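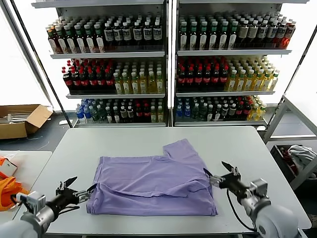

Review: Bodel two-finger gripper kit, after two months on a shared bench

December
By a member of the Jillport workshop

The Bodel kit is sold to people who already have an arm and want something better on the end of it than a printed claw. I bought two sets for a two-arm folding build at Jillport, the shared workshop where I rent bench time. They cost 220 each, cables included.

Assembly took one evening per gripper. The instructions cover the mechanical side well and the wiring side badly. The connector order is shown on one page for the left-hand version only, and I had to work out the other one with a meter. The bolts are decent and none have backed out so far. Buy a better hex key than the one in the bag.

The test job was T-shirts. Cloth is hard on a gripper because the fingers have to get under a single layer and then keep hold of it while the arm moves sideways. With the stock pads the Bodel managed a first fold on 29 of 60 tries. I changed to the softer pads from Claltomano and the number went up to 41. Sleeves are still the weak point. If one ends up outside the bundle after the first fold, my program has no good way to tuck it back in, and that part is my fault more than the kit's.
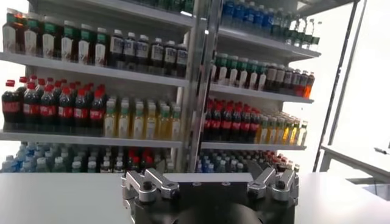

Fingers open over the table, with the drink shelves behind.

Opening width is generous, and the fingers return to the same spot every time. I ran one set through 2000 open-and-close cycles overnight and measured no extra play in the joints in the morning. The motor gets warm but not too warm to touch.

Noise is higher than I expected. There is a whine at low speed that carries across a room — fine in a workshop, less so in an apartment. The cable is also stiff. Leave a wide loop at the wrist or it will pull against the last joint.

I also tried the Babalola gripper, which costs less and closes faster. It was fine on boxes and poor on cloth, with too much flex at the fingertips. For rigid parts I would save the money and get that one.

Four stars for the Bodel. I took one off for the wiring page. The spare pads ship separately, so order them with the kit.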